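Ticket: Print queue stalls on large attachments, Lelbridge office
Status: Resolved
Opened: 13th September
Component: Drudetti spooler service

Reported problem
Jobs sent from the Lelbridge office to the shared queue stop at "Processing" when the document has embedded graphics. Text-only jobs print normally. The queue does not recover until the spooler is restarted by hand.

Environment
Print server: Benden, spooler at default settings
Clients: desktop and laptop, same driver package
Test document: PDF, 40 pages, graphics on most pages

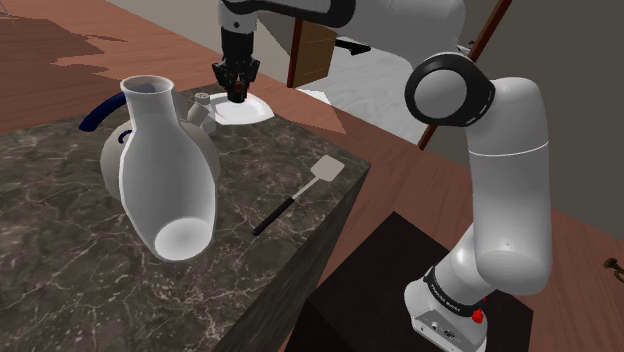
Log
Restarted spooler. Queue cleared. Resubmitted test document, stalled again on page 5.
Replaced driver on one client. No change.
Printed the same file from a client on the Cieślak subnet. Completed without error. Driver and file ruled out.
Compared settings between the two sites. Lelbridge has client-side rendering turned off, so the full job is rendered on Benden.
Checked temp folder on Benden during a stalled job. Folder quota was set to 1024 MB and was full. Old .SPL and .SHD files had not been removed.
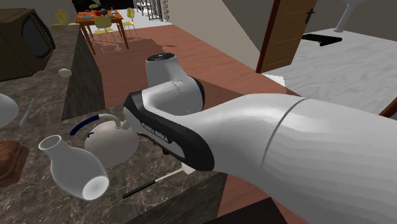
Event log shows "insufficient space" warnings at each stall. These were filtered out of the daily report, which only lists errors.

Fix
Stopped spooler, deleted orphaned spool files, started spooler.
Turned on client-side rendering for the Lelbridge queue.
Added warnings to the daily report filter.
Test document printed in full, 2 copies, from both client types.

Open items
Cleanup task on Benden runs under an expired account. Moved to a separate ticket. Quota left unchanged until the October maintenance window.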